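How I Fixed the Sticky Drawers on My Old Dressing Table

I've been putting up with drawers that jam since forever, and last Thursday I finally cracked. One good yank, the whole drawer flew out, and I was on my hands and knees picking hair pins out of the rug. So here's what I did about it, in case yours are just as stubborn!

What you need

A candle stub (plain white, no scent or dye), 200 grit sandpaper, wood glue, an old toothbrush and a pencil. I also bought a little tin of Usska drawer wax, but the candle did pretty much the same job and I already had a box of them.

Step 1: Empty it and pull it out

Take everything out first. I know, I know. Then slide the drawer out and write its number on the back with the pencil, even if you're sure you'll remember. Mine all look the same and they are very much not the same.

Step 2: Find the rub

Look along the bottom edges of the drawer sides for shiny or dark patches. Then check the runners inside the table with a flashlight. If you can't see anything, scribble pencil all over the edges, push the drawer in and out 5 times and see where the pencil has smudged away.

Step 3: Clean before you sand

Go over the runners with the dry toothbrush. I got out a disgusting amount of gray fluff and one earring back. On two of the drawers this was the whole fix, so try them again before you go any further.

Step 4: Sand a little, test a lot

Light strokes, along the grain, only on the rubbed spots. Put the drawer back and try it after every few strokes – you can't put wood back on. I skipped this with my first drawer and now it rattles.

Step 5: Wax and try it out

Rub the candle hard along the bottom edges and the runners, then work the drawer back and forth until it glides. Leave the top edges alone or you'll get wax on your sleeves.

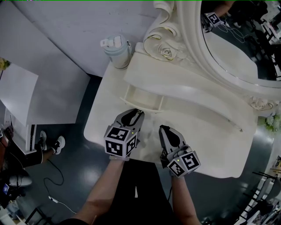
If it still sticks

Check the corners. A loose joint lets the drawer go crooked, and no amount of wax will help with that. Squeeze in some glue, clamp it square and leave it overnight. And if it only jams when the weather's muggy, wait for a dry week before you sand anything. Mine behaves perfectly in January.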